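CHORE WATCH: Taking out the cup

Every December I ask the same question in this newsletter, and every December a reader writes in to say I asked it last year. Can a machine do the housework yet? My answer is still no, but it's a more interesting no than it used to be.

Start with the easiest chore I can think of, which is throwing away a paper cup. You pick it up, you move it over the bin, you let go. My nephew had it down before he could talk, though he also threw away a remote control and a sandal.

For a machine there's plenty to get wrong. Squeeze too hard and the cup folds. Squeeze too little and you're mopping. Then there's the bin liner, which never hangs the same way twice and would like nothing better than to snag on a set of metal fingers.

Hellik, whose kitchen helper I wrote about in the spring, says its current model gets the cup into the bin 84 times out of 100. That sounds fine until you picture the other 16 on your rug. The rival machine from Jenix manages 59, and takes its time. Neither company has let me near a unit with a full cup of coffee in it, and I have asked.

Reijo Karppinen, who has spent years on this at Kirka, thinks the machines mostly need better teachers. His method is to have people do the chore themselves with grippers in their hands, over and over, and let the software study the results. It's a funny sort of job. You take a person with ten working fingers, swap them for two pairs of jaws, and ask for tidying.

I asked him how long before I could buy something that clears a table. He said 3 years. I looked up my notes from our last talk -- he said 3 years then, too. He took this well.

The shop floor is further along, mainly because a shop floor can be told to hold still. Tambunan has arms sorting empty cartons all day, and they do it nicely, provided the cartons arrive facing the right way. My kitchen has never made that promise.

More on laundry next month, if I can face it.
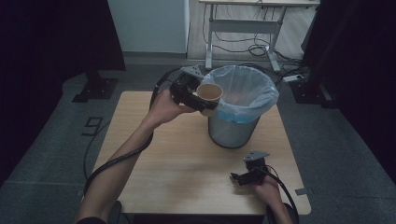
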